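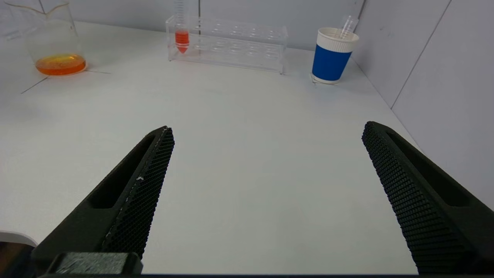

Two black fingers with textured pads on the inner sides.

From: Noreen Ó Gríofa
To: pollside-paths
Subject: Re: [pollside-paths] Moving the creek trail

Uliana Chornovol wrote:
> The Gronow survey is in and it looks good for the new route.
> 41 of the 46 people who answered want the trail moved up
> to the ridge. Walking time is only 4 minutes longer and we
> would be done with the mud for good. Can we agree on the
> list before March so Lowri can write to the county?

I've read the survey twice now and I'm not ready to agree to anything.

Who are the 46? The form was handed out at the ridge parking lot, so I'd expect people standing at the ridge parking lot to like the ridge. Did anyone take a stack down to the Cillgate end? I walk from there most mornings and never saw one. Carys Bevan says she didn't either, and she's on the trail more than I am.

Then the question itself: "Would you prefer a dry, scenic route?" Well, yes. I'd also prefer a free one, but the form doesn't mention cost. Put the creek and the ridge side by side with a price next to each and I'll take the answer seriously.

On the 4 minutes – who walked it? Ynyr could probably do it in that, going downhill. I went up with my sister's stroller and gave up at the second switchback. The creek trail is muddy, but it's flat, and you can get wheels along most of it outside of winter.

As for "done with the mud for good," the ridge has clay too. Look at the bend under the old fence after a night of rain. We were told the gravel by the footbridge would fix things for good as well, and I've been picking it out of my boots ever since.

I'm not against moving the trail. I'd like to see what 30 feet of boardwalk over the worst stretch would cost before we give up the whole creek side. Lowri, could you hold the letter until we have a quote?

Noreen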